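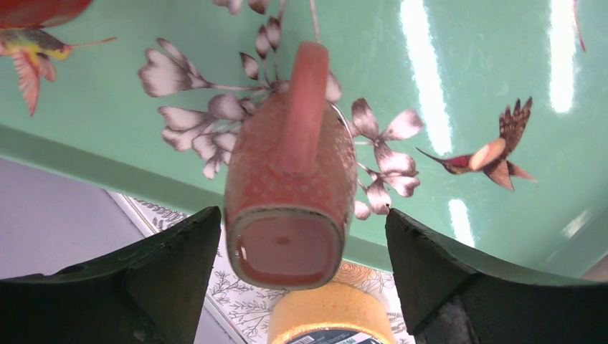 Figura 1. Chávena coral de superfície pontilhada, sobre fundo verde-menta brilhante com flores brancas.

3.2 Cor, acabamento e fundo

A pergunta desta secção é simples: até que ponto o padrão do fundo atrapalha a leitura de uma peça de louça. Na secção anterior o fundo foi sempre liso, cinzento, e as avaliadoras não tiveram dificuldade em dar nome às cores. Com estampa, outra conversa.

O conjunto completo do projeto Gralon tem 17 peças de uso diário, compradas avulso na Kaletti e na feira de Brillport. Ficaram de fora as lascadas. Predominam os laranjas, de propósito – é a família de cor em que o vocabulário mais falha. Salmão, coral, tijolo, laranja queimado, ferrugem: para a mesma peça recolhemos até 10 designações diferentes, algumas delas francamente incompatíveis. As avaliadoras foram 12, todas com experiência de venda ou de catalogação de louça.

O caso da Figura 1 é o mais claro. Coral mate, com um salpicado miúdo e regular que dá à superfície um ar granulado, contra um verde muito brilhante. O contraste de cor ajuda; o de brilho também. O verde devolve a luz em riscos brancos alongados, a chávena quase não – só um fio claro num dos lados. As respostas sobre o corpo da peça foram rápidas e concordantes. Já o interior, mais claro e liso, deu azo a dúvidas: rosa, dizem umas, creme rosado, dizem outras. Mantivemos as duas respostas na tabela.

Nota sobre os motivos. Flores brancas de caule fino e pássaros pintados no verde. Esperávamos que as flores puxassem o olhar, por serem claras; nos registos de comentário quase ninguém as refere antes da chávena. Os pássaros ainda menos. Pode ser efeito da instrução, que falava em "peça principal". A rever na próxima ronda.

O segundo fundo é papel botânico, branco sujo com desenho a cinzento. Folhas pequenas e pontiagudas, ramos compridos, e zonas onde o traço fica bem mais denso. Sem brilho que se note, portanto a peça vidrada leva vantagem logo à partida.

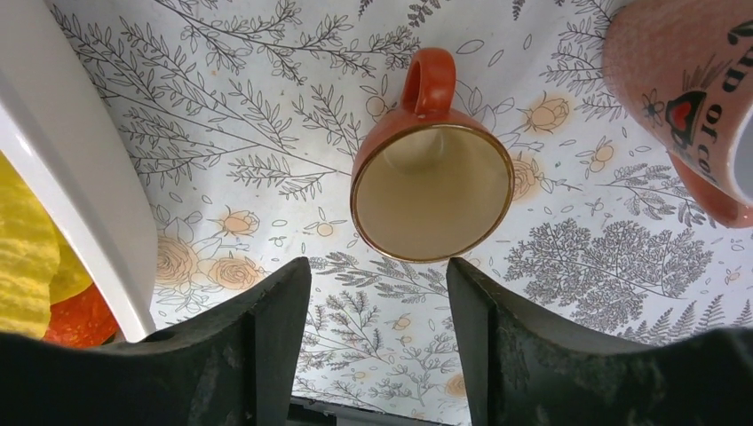

Figura 2. Caneca laranja com filete dourado no bordo, sobre papel botânico; à direita, em cima, caneca salmão com letras pretas.

Na Figura 2 interessam as duas canecas em conjunto. A do meio: vidrado laranja queimado, interior creme claro, bordo dourado fino. A maior, deitada, é de um salmão mais suave, ligeiramente salpicado, com interior branco, e tem letras pretas grossas ("cup of co…") e um coração vermelho de contorno preto. Lado a lado, as avaliadoras corrigiram-se: a que isolada tinha sido "laranja" passou a "tijolo" ou "queimada", e a salmão desceu para "rosada". Efeito de vizinhança, já descrito no relatório Nordin para têxteis. Em louça não encontrámos nada publicado.

O filete dourado merece linha própria. É estreito mas foi mencionado em quase todas as descriçoes livres, antes mesmo da asa. As letras idem. Ou seja, o ornamento da peça pesa mais que o do fundo, pelo menos com estes dois fundos e com esta luz.

Limitações: cada ficha tinha no máximo 15 minutos, o que para as peças com inscrição se mostrou curto. A ordem dos fundos não foi alternada. E a escala de brilho usada na ficha confunde "vidrado" com "brilhante" – erro nosso, corrigdo na versão de janeiro, que serve de base à secção 3.3.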